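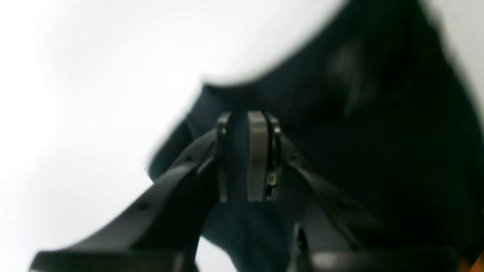 Setting up your sighting log

Okay, binoculars away for a minute! I keep the Clultora log for our whale boat, and these are the steps I walk every new spotter through before we leave Skudamley.

1. Open the log and tap New Trip. Pick the boat (ours is Lonard) and type in your own name as spotter.

2. Set distance to yards. It comes set to meters, and I once logged a humpback at 500 of the wrong thing - Danica Dimitrov still brings it up.

3. Turn on Track and wait for the little anchor to go green. This can take a couple of minutes in the harbor.

Note: if the anchor stays gray, close the log and start again from step 1. Your name will still be there.

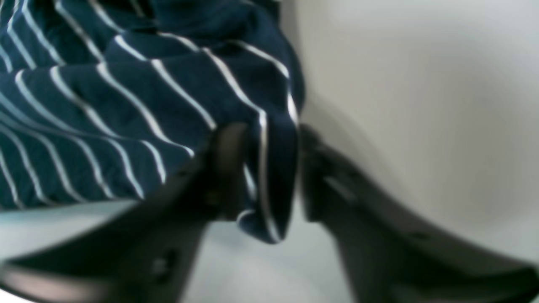 4. Load the fluke catalog while you still have a signal. Ours has 2,679 tail shots in it now (almost all of them Vlasta Krasniqi's, she's amazing), and it's a slow download.

5. When you see a blow, tap Mark first and look second. You can add species, heading and calf or no calf later on.

Caution: don't tap End Trip out at Shahbazi Bank just because things went quiet. It locks the track, and I can't reopen it from shore.

6. Back at the dock, tap Send and leave the screen open until it says Received.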